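Fornach Institute Releases Trosmont Scale for Measuring Agreement Between Wants and Considered Judgment

Instrument separates what people want from what they judge worth wanting; manual and scoring sheets available in July
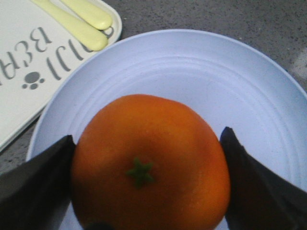

An orange on a pale plate.

The Fornach Institute for Practical Philosophy today announced the release of the Trosmont Scale, a written instrument that records how far a person's everyday wants agree with that person's own considered judgment. The scale is intended for researchers in moral psychology, for instructors in ethics courses, and for adult education programs that include a unit on practical reasoning.

The scale consists of 65 items in two parts. In the first part, respondents rate how strongly they want each of a set of ordinary outcomes, such as finishing a task early, being thanked for a favor, or spending an evening alone. In the second part, completed after an interval of at least 10 days, respondents rate the same outcomes according to how much they believe each one contributes to a life they would approve of on reflection. First-part answers are not returned to respondents before the second part is completed.

Each pair of ratings yields a difference score. Difference scores are combined into a single agreement index, reported on a range from zero to 100. A high index means that the two sets of ratings lie close together. It does not mean that either set is correct, and the manual states that the index should not be described to respondents as a measure of wisdom, virtue, or happiness.

"Much of the older literature treats a conflict between desire and judgment as a defect in desire," said Ashraf Hajji, who directs the measurement program at the Fornach Institute. "We did not want to build that assumption into the scoring. Sometimes the judgment is the part that was borrowed from someone else and never examined. The index records the distance between the two ratings and leaves the interpretation to the people doing the work."

Structure of the Instrument

Items are grouped under four headings: work, company, body, and solitude. Agreement may be reported for each heading separately when at least three quarters of its items have been answered in both parts. Missing answers are left blank and are not replaced by averages. Where a respondent skips an item in one part only, the item is dropped from both.

A supplementary section asks respondents to explain in writing one outcome they want but would not endorse, and one they endorse but do not want. The written answers are not scored. In classroom use they may be discussed with the respondent's consent, and the manual contains a short protocol for doing so in small groups.

Development

The scale was drafted under the Virnus project, a joint effort of philosophers and survey methodologists hosted by the institute. The first draft was substantially longer than the released version. Items were removed when readers in the pilot groups could not restate them in their own words, or when the same wording was understood as a question about wanting in one part and about approval in the other.

The pilot phase involved 17 discussion groups, most of them attached to evening courses. Group leaders reported that the interval between the two parts was the most difficult feature to administer, and several asked for a single-sitting version. The project team tested such a version and withdrew it. Respondents who rated both parts in one sitting tended to copy their earlier answers, which raised the index without any evidence of greater reflection.

Limits of Use

The Trosmont Scale has not been designed for clinical assessment, hiring, or admissions. Indexes from different language versions should not be compared until translation work is complete. Results from respondents under the age of consent for research participation require the procedures set out in the manual's appendix.

Availability

The manual, item booklet, and scoring sheets will be available from the Fornach Institute in July. Printed copies can be ordered by course instructors, and the scoring rules may be reproduced without charge for teaching. A technical report covering item selection and scoring will be issued separately by the Virnus project.

About the Fornach Institute

The Fornach Institute for Practical Philosophy conducts research and teaching on practical reasoning, the theory of value, and the philosophy of measurement.

Contact: Measurement Program, Fornach Institute for Practical Philosophy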